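How to teach the arm to pick up soft and crumpled things by remote control

This page is for people who have already finished the basic Sakora setup and can move the arm with the hand controller. If your arm still shakes when it is standing still, please go back and do the calibration first. With a badly calibrated arm you will only record bad examples, and you will have to throw them away later.

We work here with light objects that have no fixed shape: a ball of kitchen foil, a paper napkin, a small plastic bag. They look easy, but for a beginner they are more difficult than a wooden block. A block tells you when you hold it. Foil gives way, and you can press it flat before you notice.

What you need

The arm with the three-finger hand
The hand controller, fully charged
The Dirar recording program, open on a second screen
A plain white surface to work on
Five or six pieces of foil, crumpled in different ways

Before you start

Set the maximum grip force to 26 in the Dirar settings. The number has no unit, it is only a step on the scale. The factory value is 48 and this is too strong for foil. Set also the recording length to 4000 steps, so the program does not stop in the middle of your movement.

Choose a home position for the arm and save it. Every example must begin from this same position. I know some people like to begin from different places, and later this is useful, but for the first set please keep it the same.

Making the first example

Press the record button and wait until the counter on the screen begins to move. Then bring the hand down slowly with open fingers. I let the arm travel in one long movement and I do not correct it on the way. If you stop and correct many times, the robot will learn to stop and correct also, and the result is very nervous.

When the fingers are near the object, turn the wrist so that the object comes between the fingertips. Look from the wrist camera now, not from the side. From the side I always think I am in the middle and I am not.
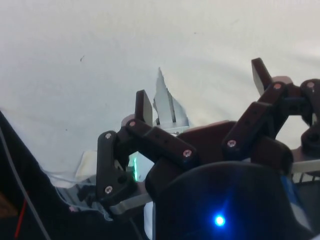
Close the trigger only half and count to two. Then close it a little more, until the pads touch the foil. You do not need to squeeze. Lift the arm by the width of a hand, hold it for a moment, and carry the foil to the place where you want to leave it. Open the fingers completely before you go up again, otherwise the foil can stay hanging on one of them.

Press stop, and give the example a mark in Dirar: good, usable or bad. Do it immediately, while you still remember it.

How many examples

For one kind of object I make 33 good ones. With fewer the arm often closed too early when I tested it. Turn the foil a little between the examples, and change to another piece when the old one has become too flat.

If something goes wrong

The fingers close beside the object: check the wrist camera picture for delay. Restarting the Povel driver usually helps.

The foil is pushed away: you come down too fast, or the fingers are not open enough.

The recording is empty: the record button was pressed before the controller was connected. Connect first, then record.

When your set is complete, save it under a new name and leave the original files as they are. Training is explained on the next page.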